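Opinion > Household > Things We Keep

Filed under: Clutter, Columns, Home truths

The case against the little round thing

I have a drawer in my kitchen, the second one down, and I would bet you have one too. Mine holds 24 objects that are short, round and of no settled purpose. I tipped them out in May when the drawer jammed, and I have been cross about them ever since.

Some I can name. There is a furniture foot, the kind that goes under a couch leg so it won't mark the floor. There is a plug for a basin we no longer own. There are several lids without jars. The rest are discs, pucks, stoppers, caps and spacers, mostly in that colour manufacturers fall back on when they don't want to choose one, somewhere between milk and margarine.

The standard advice is that I should sort them. A whole industry wants to help me do it. Terelow will sell you a drawer insert with 46 compartments for exactly this sort of object, and the brochure shows every compartment full, which ought to worry somebody. I have never understood why the answer to owning too many small things is to buy a large thing with holes in it. The insert doesn't know what the puck is for either. It gives it a room of its own and lets you feel you've dealt with the matter.

I tried the other popular method too, the one where you clear a table, put a single object in the middle of it and look at it until you know whether it belongs in your life. Its followers are very firm about the bare table. You are meant to take away the fruit bowl and the mail and see the thing as it is. 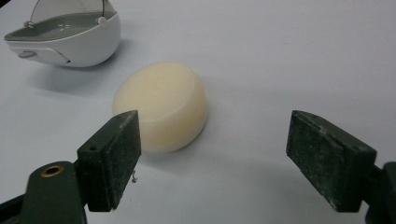
Cream puck, pale table, still no verdict.

I will grant the method this much: an object does look more important by itself. Put a butter-coloured disc on a clean white surface and it takes on the air of something from a design shop. You notice that the top is slightly domed and has a faint ring running just inside the rim. You start thinking somebody took trouble over that ring, and that it would be a shame to throw out somebody's trouble. Ten minutes earlier the same sort of thing was rattling around beside the rubber bands and you'd have binned it without a thought.

So I don't trust the bare table. It claims to help you see clearly, and what it does is flatter. Anything looks worth keeping when it has no competition. Shopkeepers have known this forever, and it's why the expensive stores have so little on the shelves. If you want to know whether you need a thing, leave it in the mess with everything else and see if you ever reach for it.

The tidying people have an answer to that, of course. They say the feeling you get at the table is the real one and the clutter was hiding it. I'd find this more convincing if they weren't so often the same people who sell tables. Rurnell, whose catalogue turns up in my letterbox whether I ask for it or not, has a "sorting surface" this year. It is a white table. It costs more than my stove did.

Then there is the matter of labelling. I've had several readers write in, after an earlier column on cords, to say that the real fault lies with the householder who doesn't label things as they come into the house. Fair enough, up to a point. But consider what that asks of a person. You buy a shelf from Stöcker and it comes with a bag of bits, two of which are left over at the end. You read the sheet again. The sheet is a set of drawings with no words, and the leftover bits aren't in the drawings. What would you write on the label? "Possibly shelf"? I have a jar marked that way already and it has never done me any good.

I'd sooner put the labelling job on the people who made the things. It is not hard to mould two words into a piece of plastic. The underside of a cap is blank space that belongs to no one. "Shelf foot" would fit. "Spare, discard" would fit, and would do more for the state of the nation's drawers than every insert ever sold. I wrote to Prarus along these lines, after one of their lamps left me with a spacer I couldn't place, and got back a polite letter thanking me for my interest in their lighting range.

I know the argument for keeping everything, having been raised on it. My parents' shed dated, in spirit, from the Depression, though most of its contents came later than that. You kept the stopper because one day you'd want a stopper. And now and then you did! The trouble is that the success gets remembered for thirty years while the failures just lie there. Nobody at a family dinner tells the one about the cap that didn't fit anything.

Since about half the mail I get asks what I finally do with such things, I'll say. Of the 24, I threw out most. I kept the couch foot, which is now under the couch, and the basin plug, which I can't defend. One pale disc stayed on the windowsill for a while and has since gone back in the second drawer. The drawer still jams.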